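**Workshop notes, 2022-08-02.** Arm build, continued from the January thread. Quite a few of you asked what became of it, so these are the answers in one place.

---

**1/** The arm now lives at Sosside, the shared workshop, on the white table by the wall. I had it at home until spring, but my desk wobbled and every wobble turned up at the gripper. A heavier table did more for me than a month of tuning.

---

**2/** The project is still called Skutatness. The control software is Hastel, which I wrote and which is not ready for anyone else to use. Please stop asking for the link. I'll post it when the stop command works every time.

---

**3/** Spend so far is £625 on top of the arm, mostly cables, brackets and the two grippers I broke. Lucie Lévesque machined the replacement pins for me and wouldn't take money for it. Thank you, Lucie.

---

**4/** The job is simple to say: move vegetables between a basket and a chopping board. I started with foam cubes and got nowhere useful, as foam forgives everything. A pepper slides. A potato rolls. A cucumber is long, bumpy and heavy at whichever end you didn't grab.

---

**5/** Grip force was the main headache. Too low and the cucumber swings round in the fingers. Too high and you've marked the skin. I've settled on a slow close, then a pause of 200 milliseconds, then a small squeeze. The pause lets the linkages settle.

---

**6/** Cable routing is still poor. The loops hang off the upper arm and over the front of the table, and I've had one pull tight during a wide turn. Next job is a proper guide along the forearm. If you have done this on a small arm and it lasted, tell me what you used.

---

**7/** Someone asked about cameras. There's one on the wrist and a fixed one for the wide view. The wrist one is good for seeing what the fingers are doing and not much good for anything further away. Fast moves blur it. I've slowed the top speed by 7 per cent and will probably go lower.

---

**8/** Logs are up to 1185 entries. I label them by hand in the evenings with a cup of tea, and I'm behind. The old naming scheme, Bravo, is gone. If you have files from me with Bravo in the name, bin them and I'll send new ones.

---

**9/** Cucumber work at the table:

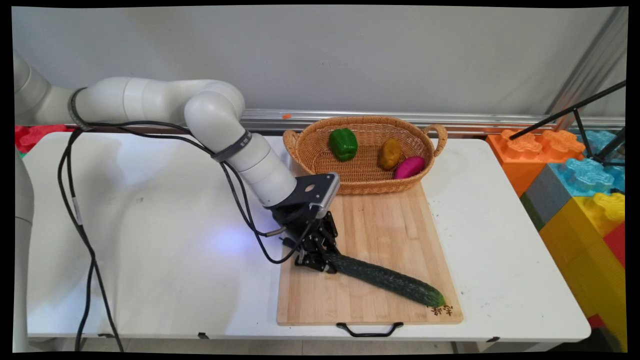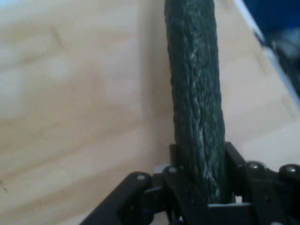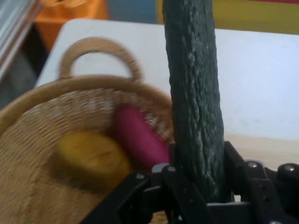
*Fixed view first, then two from the wrist. Same gripper in all three; the basket shows in the first and last.*

---

**10/** Cable guide next, then the stop command. I'll add to this thread when the guide is on.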